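Welton Tabletop Set: Frequently Asked Questions

Contributors and users of the data should read this page before writing in. Last revised in October.

What is in the set?

Short recordings of one robot arm pushing blocks on a board, each paired with a written instruction. A recording holds the camera images, the commanded tip position and the measured tip position. Every recording is 42 seconds or shorter.

Why pushing and no grasping?

The project studies contact. A single rod gives the arm one point of contact, and the block can slide or turn when it is touched. The learning system has to correct for that as it goes. Grasping data is kept in the separate Kamath set and uses a different file layout.

Which blocks are used?

Blocks come in red, blue, green and yellow. Shapes include star, cylinder, cube, heart, hexagon and triangular prism. A color or a shape alone may fit more than one block, so instructions name both: "green star," "red cylinder." 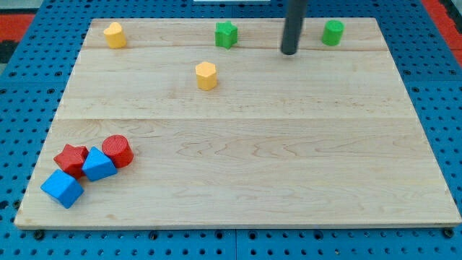

Photo: Vesela Vidmar / Flallside

How is the board laid out at the start?

There is no fixed layout. Some blocks may stand apart and others may touch or nearly touch, as the red and blue ones do at the front left of the board in the photo. Tight groups are kept on purpose. An operator who spreads them out before recording removes the cases the model handles worst.

Who controls the arm?

A trained operator, using a hand controller. Operators complete 18 practice recordings before their work is accepted. Practice recordings are deleted and do not appear in any release.

Where do the instructions come from?

There are 2 sources. In the first, the operator is given an instruction and carries it out. In the second, the operator moves blocks freely and an annotator writes the instruction afterward from the video. The field "source" is set to "given" or "written" accordingly.

Are failed attempts included?

Yes, if the instruction was understood and the operator was trying to follow it. They carry the label "incomplete." A recording is thrown out if the images and the tip positions are out of step, or if a hand enters the camera view.

How many recordings make up a batch?

300. A batch is closed when it is full, and the camera is calibrated again before the next one starts. Do not mix calibration files between batches.

Can I train on part of the set?

Yes. Split by batch. Neighboring recordings often start from nearly the same layout, so a random split puts close copies in both training and test data.

How do I report a wrong label?

Send the batch number, the recording number and the corrected text to Anitha Rodrigues through the Plerora issue form. Corrections go into the next release. Earlier releases are left unchanged so that published results can be repeated.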